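How to Clear a Table of Bottles and Cans

Posted by Yolanda Pruitt, May 11, 2018

A long table collects empties fast, and most people make six trips to the kitchen when one would do. Bring the bin to the table instead. Set it at one end, on the tabletop if it is small enough, and open the lid all the way before you pick anything up.

Start with the pieces nearest the bin and work outward. Loose caps come first — they roll, and the clear ones are easy to miss on a white surface.

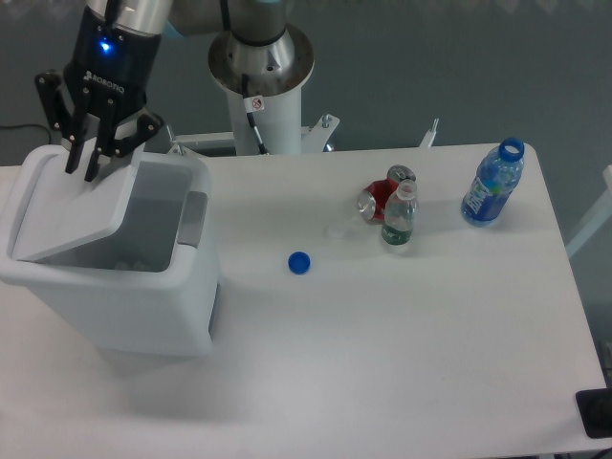

Bin open at the left, with a bottle cap, a crushed can and bottles still to clear.

Next, take the cans. Tip out any liquid over a sink and flatten them if you are short on space. Check local rules first, as some programs want cans left whole.

Bottles go last. Empty them and screw the caps back on if your hauler accepts them that way. Run your palm over the table when you think you are done. Clear plastic cups and broken bits will turn up by touch.

Wipe the surface with a damp cloth, dry it, and close the lid before you carry the bin out.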